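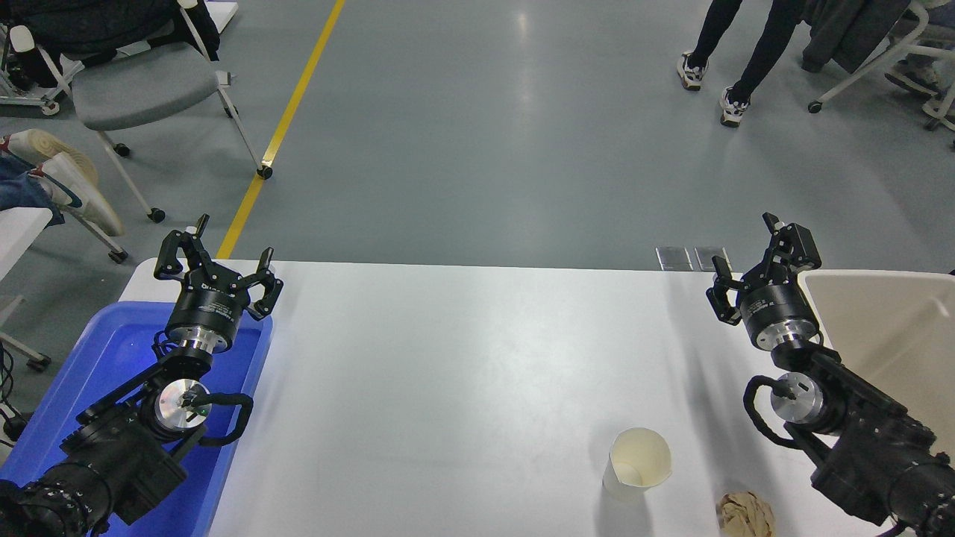
Should you buy two robot arms when you only have the budget for one?

Buy one if the job can be done with one, and put the difference toward the things that aren't on the quote, such as grippers, cables, floor space and somebody's time.

THE PRICE OF A SPARE HAND
What a small firm learned about budgeting for robots, one purchase order at a time

The first quote Sustholm received for a pair of robot arms ran to one page. It had a nice logo, a total in bold and the word "complete" in the second line. The final folder of invoices is thick enough to hold a door open, and on warm afternoons in July it did.

Sustholm packs and sorts for other people. Cups, cartons, sample kits, returns that come back in a worse state than they went out. It is the sort of work that robots have been about to take over for as long as anyone there has been employed, and last year the firm decided it would like to be ready when they did. It set aside money for a trial project, named it Bisita, and went shopping.

Shopping for robots is a lot like shopping for a kitchen. You walk in wanting a stove and within the hour you are discussing hinges. Sustholm's shortlist came down to two suppliers. Morais offered a lower price for the arms and was vague on everything attached to them. Plondetti charged more, answered the phone, and sent a spreadsheet in which the arms themselves were one line out of many. The spreadsheet was not popular. It did, however, have the advantage of being right.

Sustholm went with Plondetti, after a stretch of internal debate in which the phrase "we could always add that later" came up in every meeting.

It should be banned from meetings about equipment. "Later" is when the supplier has your deposit. Sustholm skipped the spare gripper fingers in the first order and bought them in the second, paying for shipping 2 times. It skipped the training days, too, and then paid for more of them than had been offered in the first place.

Some of the surprises were tiny. A single cable bracket, ordered on its own, came to $1,838 once the visit to fit it, the rush fee and the freight had been added. The bracket is a perfectly good bracket. It is now pointed out to visitors.
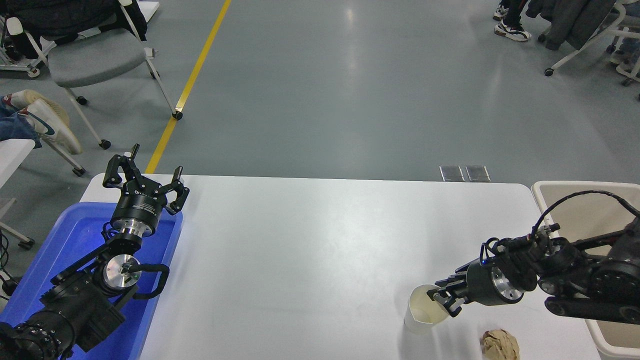
A paper cup in the gripper, crumpled brown paper on the table and a bin at either end: modest props for an immodest budget.

The least glamorous part of the plan turned out to be the most useful. Before ordering anything further, the Bisita team wrote down what it wanted the arms to do, in words a new hire would understand. Pick up a cup. Put it in a bin. Pick up some paper. Put that in a bin, too. The list was embarrassing to read aloud in a room where people had been saying "transformation," but it gave the money something to be measured against.

It also settled the argument over two arms or one. On paper, a single arm can put a cup in a bin, and the finance side was fond of saying so. The packing side replied that half their day consists of holding one thing open while putting another thing into it, and invited finance to try it with one hand behind its back. The second arm was approved that afternoon.

Other firms thinking of doing the same might borrow a few of Sustholm's hard-won habits. Ask every supplier for the cost of the first year, and watch how long the answer takes. Get the price of the parts that wear out in writing. Find out who pays for the technician's travel, and from which city the technician is traveling. If a quote says "standard accessories," ask for the list, because there are as many standards as there are salespeople.

Budget for people as well. Sustholm had planned on one employee looking after the system between other duties. It now has 3, and the other duties have been quietly handed to somebody else. None of this appeared under "labor savings," a column the firm has since renamed "labor."

Then there is floor space, which every business believes it has until something has to stand on it. Measure for the table, then for the chairs, then for the people who will come by to watch. People always come by to watch. They put their coats down and stay, and no supplier has yet offered a line item for them.

Renting is worth a look if you can stand the monthly bill. Sustholm ran the numbers and found that a lease would have cost more over the full term and a good deal less in pride, as it could have sent back its early mistakes. Used equipment is another route, though Sustholm's inquiries there ended when a seller described an arm as "mostly running" and declined to say which parts were not.

The firm's next spending review is set for 12/6/22, and the Bisita team will ask for money again. The request is for grippers, a proper shelf for the spares and a contract that covers travel. It runs to 2 pages, both of them itemized, and the word "complete" does not appear on either. Morais has been invited to quote as well – with the list of standard accessories attached this time.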